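Clalten Baron Interior Paint, Pale Gray
For walls and ceilings
Page updated 5 January 2023

Baron is our water-based matte paint for indoor walls and ceilings. It is made in Stostthorpe, in the same building where we have the shop and the color counter. Pale Gray is the color which our customers order the most for bedrooms, work rooms and hallways, and for this reason it is always in stock. Other colors are mixed on request and can not be returned.

The color

Pale Gray is a light, cool gray without pattern or sparkle. It changes with the light more than a white paint does. Close to a lamp or a window it can look almost white, and toward the corners it becomes a calm gray. Please look at the sample card in your own room, in the morning and again in the evening, before you order for a whole apartment. Colors on a screen are never exact.

If you want the ceiling and the walls in one color, you can use the same can for both. Many customers do this in small rooms, where a line between wall and ceiling makes the room look lower.

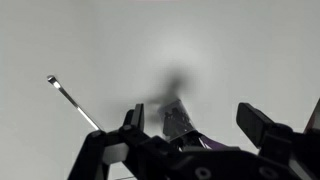

A smooth result depends mostly on the surface below the paint. Matte paint hides small marks quite well, but it does not hide old brush lines, open joints or filler which was not sanded. Fill the holes, let the filler dry completely, sand it, and remove the dust with a cloth that is only a little damp. New plaster must first get a coat of Jeon Primer. On old paint which is clean and firm, primer is not necessary.

How to use

Stir the paint slowly until the color is the same from top to bottom. Do not shake the can. Start with the edges and corners with a brush, then continue with a short-hair roller while the edges are still wet. On ceilings, work away from the window toward the inside of the room. Apply two coats. Between them please wait until the first coat is dry to the touch everywhere, also in the corners, where it takes longer.

Do not go back to a place which has started to dry. The roller will pull the paint and leave a mark that you can see from the side. It is better to leave it and correct it with the second coat.

Product details

Type: water-based interior paint
Finish: matte
Color: Pale Gray
Can sizes: 1 quart and 1 gallon
Coverage: 225 square feet per gallon with two coats on smooth walls
Number of coats: 2
Cleaning of tools: water and mild soap, directly after use
Storage: closed, upright, protected from frost

Care of the painted wall

Wait two weeks before you wash the wall for the first time. After this you can remove fingerprints with a soft sponge and clean water. Strong rubbing makes a shiny place on every matte paint, also on ours.

Ordering

You can order online or pick up the cans at the counter in Stostthorpe. For a room that needs more than one can, please order all the cans together, so that they come from the same batch. If you already have an open can, write us the batch number from the lid and we will check if we still have it.

The sample card is free with every order of Jeon Primer. The larger roller set for ceilings is sold out at the moment and will come again in April.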